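Subject: Re: [recon-ops] Fjeld as a single route for trade and position reporting
From: Blair Pringle
Date: Feb 23, 2024
To: recon-ops list 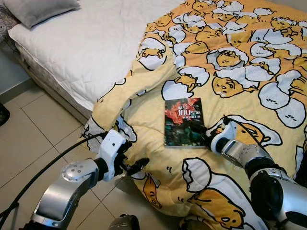
Yellow egg-print comforter, white mattress pad, gray pillow

Wilma, all,

I read the Fjeld summary twice and I'm still not sure what we would be buying. Comments are under the parts I have trouble with. Sorry for the length.

Wilma Lamont wrote:
> Broltadus gave us the full walk-through of Fjeld this month. In short, it takes
> our trade records and our end-of-day positions in one feed, applies the
> eligibility rules, and sends the right report to the right place. We would
> retire the Nodo scripts and the second feed completely.

"Applies the eligibility rules" is carrying a lot of weight there. Whose rules? When we moved to Nodo we were told the same thing, and what we got was a rule table with somebody else's reading of the rules in it. It was a decent reading. It was also wrong for our give-ups, and we found out when the rejects started piling up in the break queue.

If Fjeld decides a trade isn't reportable, does it tell us which rule it used, on which version of the table, on which day? I asked Broltadus that on the first call and was told the dashboard is "fully transparent." I'd like to see one suppressed trade with its reason code next to it. A screenshot would do.

> They ran a sample of our own data through it. Of 465 test records, only 3
> came back as exceptions, and all 3 were known static data problems on
> our side.

Who picked the 465? I looked at the file Innes sent over and it's nearly all plain new trades from the Taromlow book, with clean counterparties and valid identifiers. There are no partial terminations in it, no novations, and not one correction to a correction. Those are the things that break. Anyone can get three exceptions out of a file like that. I could probably do it with the scripts we have now.

I'd also separate "no exception" from "correct." An exception means the software noticed something. What I want is a field-by-field comparison between what Fjeld would have sent and what we really sent, with a person going through the differences. I understand that's dull work. It's the only test I'd believe.

Compare that with our own February queue, which stood at 758 open breaks when Hanne pulled the list. A good share of those are timestamps, where the front office system stamps the booking and the rules want the execution. No vendor can fix that downstream. If the time isn't captured, Fjeld will pass along the wrong one faster than we do now.

> Hanne's view is that a single feed removes most of our reconciliation work,
> because there is only one set of records to compare.

Hanne can speak for herself, but I don't follow this one. We reconcile against what the repository holds and against what the other side reported. Neither goes away when we merge our own two feeds. What does go away is the check we get for free today, when positions and trades come down separate pipes and disagree with each other. That check caught the doubled roll last year. With a single feed the doubled trades and the doubled position would have matched perfectly.

I'm not saying keep two feeds forever. They're a pain, and the second one falls over every month end. But if we drop it, somebody has to say what replaces that control, and put it in writing before the switch.

> The commercial terms are attractive. The first 3,000 reports a month are
> included in the base fee and the rest are banded. Kenna thinks we would
> stay inside the base most months.

Kenna, what counts as a report in your number? In the draft schedule it's "any message submitted," which I read as including modifications, cancels, resubmissions after a reject, and daily valuations. If valuations are in, we go past the base in the first week. If rejects are billable, then we pay a second time every time their rule table is wrong, and I'd call that an odd incentive to write into a contract.

The schedule also lets them move the bands on notice. I couldn't find a cap. Maybe it's in the master agreement, which I haven't been sent.

> One more benefit: Broltadus will take on responsibility for report
> accuracy, which should reduce our regulatory exposure.

This is the line I'd take out before it goes any further up. They can take on a service obligation. They can agree to pay us something when they mess up – and going by clause 9 it isn't much, it's a credit on the next invoice. The duty to report correctly stays with us. If a supervisor writes to ask why a month of trades went in under the wrong venue code, the letter comes to this firm, and "our vendor had it in a table" won't get us very far. I don't want anyone senior reading that sentence and thinking the risk has left the building.

> Innes would like to give them an answer in principle before the end of the
> month, so that we keep our place in the onboarding schedule.

I've never seen an onboarding schedule that didn't have room in it once the contract was signed. What happens if we answer later? Do we lose a price, or only a slot? If it's a slot I'd let it go.

Here's what I'd want before I stop grumbling:

- A second sample, chosen by us, with lifecycle events and at least one ugly month end in it. Hanne's team knows which one.
- Full output files from that run, including everything Fjeld decided not to report and the reason.
- A definition of "report" in the fee schedule that Kenna is happy to budget on.
- A named person at Broltadus who maintains the rule table, and how much notice we get of changes to it.
- Two existing clients with a book like ours. Not the one in the brochure, they only do cash equities.

If all of that comes back clean I'll say so on this list. The Nodo scripts are old, and Innes and I are the only ones who can still read them, so I do see the argument for moving. I'd just like us to move for something we've tested on our own bad data. So far all I've seen is their demo and a sample of our good data.

Wilma, can you forward the master agreement when you have a minute? The copy on the shared drive opens at page 14 and there's nothing before it.

Blair

--
Blair Pringle
Reporting Control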